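A tampa

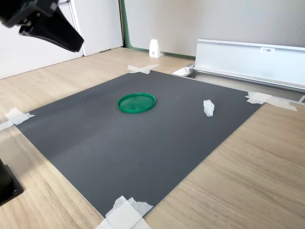 Benvinda Vilela

O contrato dizia 500 episódios por tarefa e a tarefa dizia: pôr o bloco branco em cima da tampa verde. Em Bragança, em maio, havia empregos piores. A minha prima apanhava cerejas.

Eu sentava-me às oito com os dois manípulos nas mãos e o braço fazia o que eu fazia, com um atraso pequeno, como um aluno educado. Baixar, fechar, levantar, atravessar o tapete, pousar, abrir. Carregava no pedal, o episódio ficava gravado, e eu voltava a pôr o bloco noutro sítio. Ao fim de dois dias sonhava com a tampa. Ao fim de quatro, a tampa já me parecia ter opiniões.

A Misora pagava ao episódio bom. O episódio mau ia para uma pasta chamada «rever», onde ficava a envelhecer. Quem decidia o que era bom era o Altier, um programa instalado em Drurkbridge que me mandava avisos num português de manual de torradeira. «O movimento 137 contém hesitação. Por favor não hesitar.»

Fui ver o 137. Era verdade. Eu descia sobre o bloco, parava um segundo, corrigia para a esquerda e só depois fechava. Nesse segundo tinha-me lembrado de que deixara a sopa ao lume.

Escrevi para Drurkbridge a perguntar se a hesitação não era também um dado. As pessoas hesitam, expliquei, sobretudo diante de objetos com os cantos lascados. Respondeu-me um humano, ou alguém que assinava como tal, a dizer que a pergunta era muito interessante e que a tinha encaminhado. Nunca soube para onde. Imagino uma pasta.

Na segunda-feira seguinte chegou uma instrução nova: variar. O sistema estava a aprender demasiado bem a minha maneira de fazer as coisas, e queriam outras. Como era só eu, tive de ser várias pessoas. De manhã fui uma senhora apressada. A seguir ao almoço fui um rapaz distraído que pegava no bloco pelo canto errado. Lá para as cinco fiz de minha mãe, que pousa tudo como se a mesa estivesse a dormir, e foram os melhores episódios da semana. O Altier aprovou-os todos sem comentários. À minha mãe nunca ninguém fizera isso.

Cheguei aos 2000 numa tarde de calor e não aconteceu nada. O contador passou a 2001. Pediram-me mais uns quantos, depois mais, e no 2312 o ecrã disse «obrigado pela colaboração» e os manípulos ficaram moles nas minhas mãos.

Deixaram-me ficar para ver o braço trabalhar sozinho. Pus o bloco à direita da tampa, como tantas vezes, e afastei-me. Ele desceu direito, com a pressa da senhora da manhã. Mesmo por cima do bloco, parou. Um segundo. Corrigiu para a esquerda e fechou.

Depois atravessou o tapete e pousou-o na tampa muito devagar, para não acordar a mesa.

O aviso de Drurkbridge chegou antes de eu ter vestido o casaco. «Detetada hesitação de origem desconhecida.» Desliguei o ecrã e fui para casa tratar do jantar.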